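Zerkora, the regional screen-content market, closed its December session with 14 finished series licensed and 30 projects still in negotiation. Most deals were non-exclusive, with a term of 2 years.

Ivach took the pay-TV rights to the drama Skokum at $3,000 an episode – low for a first window, but dubbing is paid by the buyer.

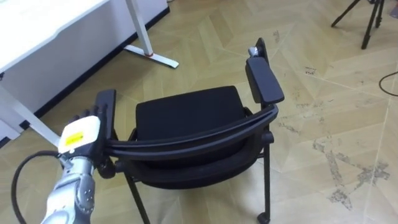
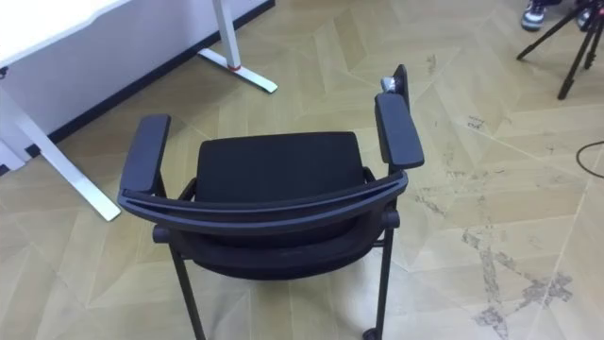
Streaming rights were held back. Sowah, the producer, expects to sell them separately once the dubbed masters clear.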